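## 5. Segmenting garments and setting grasp points in Pralliner

Section 5 covers the perception side of the garment pipeline: loading a session, separating the garment from its background, and marking the edges that the planner may use. Control settings for the gripper are in Section 6. Complete the calibration in Section 4 first. Pralliner will open an uncalibrated session, but it writes no grasp points to it.

### 5.1 Before you start

- Pralliner and the Fleltier planner must be the same release. A mismatch produces error 266 at export.
- The session must contain both the video and the pose track. Video alone can be segmented but not exported.
- Close any other program that has the session folder open.

### 5.2 Loading a session

1. Select **File > Open session** and choose the session folder. Do not choose the video inside it.
2. Wait for the index bar to fill. Sessions longer than 2,000 frames are indexed in blocks, and you can work in the first block while the others load.
3. Set **Garment class** in the right-hand panel. If the class is unknown, choose **Generic, soft**. Do not leave the field blank.
4. Set **Tool mask** to **Automatic**. The mask removes the gripper fingers and linkages from every frame before the garment is segmented.
5. Step to a frame in which the fingers are open and the garment lies flat. Press **K** to make it the key frame.

**Note:** The key frame sets the color model for the whole session. A poor key frame cannot be corrected later by editing single masks.

### 5.3 Segmenting against a patterned background

Patterned cloth is the most common source of bad masks. Printed lines that run up to a garment and continue on its far side are often read as seams, and the garment is then divided into separate regions. Prints on bedding can also be picked up as small garments of their own.

1. Draw the work area around the garment and the cloth directly beneath it. Leave pillows, curtains and furniture outside.
2. Select **Background > Sample lines** and click once on each line color. For the cloth in the key frame below, take one sample from the dark navy lines and one from the dashed yellow lines.
3. Select **Background > Sample field** and click on the plain light blue between the lines.
4. Run **Segment**. The mask should follow the olive fabric on all sides and include the small puffed section behind the gathered edge.
5. If that section comes back as a second object, select both regions and press **M** to merge them. 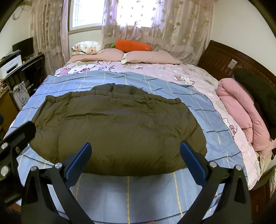 Shanthi Cassim asks that the merge in step 5 be done before any edges are marked, as merging afterward renumbers the edges and Fleltier then reads the old numbers from its cache. The order of steps in this section follows that request. If you have already marked edges, merge the regions, select **Edges > Clear all**, and mark them again.

**Caution:** Do not raise **Line rejection** above 3 on padded or quilted garments. Higher values remove true wrinkles along with the printed lines, and the planner loses its only cue to fabric direction.

### 5.4 Marking edges

Each edge receives one of the following labels.

| Label | Use for | Planner behavior |
|---|---|---|
| `gathered` | Elastic or ruffled edges | Allows a pinch; expects stretch |
| `plain` | Hems and smooth borders | Allows a pinch; expects no stretch |
| `fold` | Edges made by folding | Allows a slide under the fabric |
| `exclude` | Zippers, trims, hidden edges | No contact planned |

1. Trace the edge from left to right as seen from the camera.
2. Place a corner point at each end. On an arched edge with raised corners, place the points on the corners themselves, outside the ruffles.
3. Assign the label.
4. Check the blue preview band. It shows where the planner will look for contact.

Wrinkles in the body of a garment are not edges. Leave them unmarked, including long ones.

### 5.5 Bright windows

A window behind the work area can shift exposure as the camera tilts. Set **Exposure lock** to **Key frame** in **Session > Correction**. If the garment mask flickers after this, lower **Temporal gain** in small steps and run **Segment** again on the affected block only.

### 5.6 Exporting to Fleltier

1. Select **File > Export > Planner input**.
2. Set **Mask confidence** to 100 for hand-corrected frames. Leave it on **Computed** for all others.
3. Confirm that **Pose source** reads `track` and not `none`.
4. Select **Write**. The file is saved beside the session with the extension `.flt`.

**Note:** Files exported with the March release use the earlier label set, in which `gathered` and `plain` were a single label. Convert them with the Bevan utility in the Ivari tools folder before you load them. Converted edges are all set to `plain`, and gathered edges must be relabeled by hand.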